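Hand-held gripper build, second pair – jaw slip on cloth

Thu 2 August
Posted by Mererid Pugh

The second pair is together, printed at the Sutden shop. Same layout as the first: angled fingers, a square mounting block behind them, two square markers per block, one above the other. I changed the trigger spring and shortened the linkage. Each unit weighs 116 grams more than I wanted, mostly screws.

The task I picked is wiping down a toilet with the seat up. It needs both hands, and the cloth bunches and folds in ways a solid block doesn't.

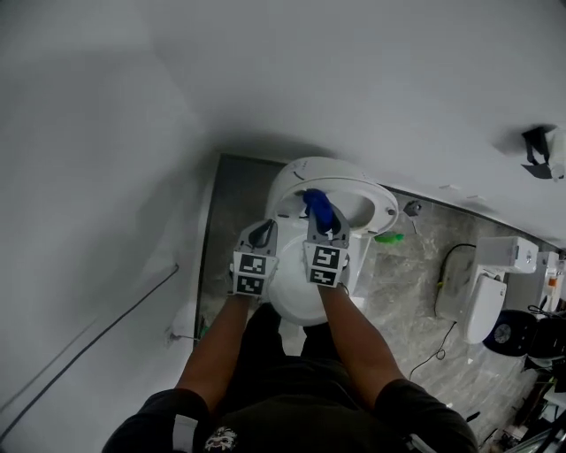
Both grippers over the bowl, blue cloth in the fingers near the rim.

My problem is cloth slip. The jaws close square on the bench, but with a folded cloth the tips spread and the grip ends up at the back of the fingers. Is that the finger angle or the pad material? I have 13 spare finger blanks, so I can cut a few versions.

Replies

zolness_fan
Pad material. I used silicone sheet on mine and the slip went away. Don't touch the angle until you've tried it.

Heledd Watkins
I disagree. If the tips spread, the finger is flexing and a softer pad will only hide it. Put a rib down the back and test again with the same cloth.

khunthong88
How are you tracking the blocks? With the markers stacked like that I lose the lower one every time I tip my wrist past 90 degrees.

Mererid Pugh
Head camera. I lose one now and then, but the other usually carries it. I'd like to keep the blocks small.

khunthong88
I'd still angle one of them – a wedge under the plate would do it.

Heledd Watkins
That makes the block taller, and it's a tight place to work already. Leave the markers and fix the fingers first.

zolness_fan
A rib is a two-hour print. Silicone is five minutes with scissors. Just saying.

Mererid Pugh
I'll do one finger pair each way and post the numbers.

Comments (2)

Zakosix
Are the finger files up anywhere? I'd like to try the long version.

benchrat
Following. Mine slip on paper towels too.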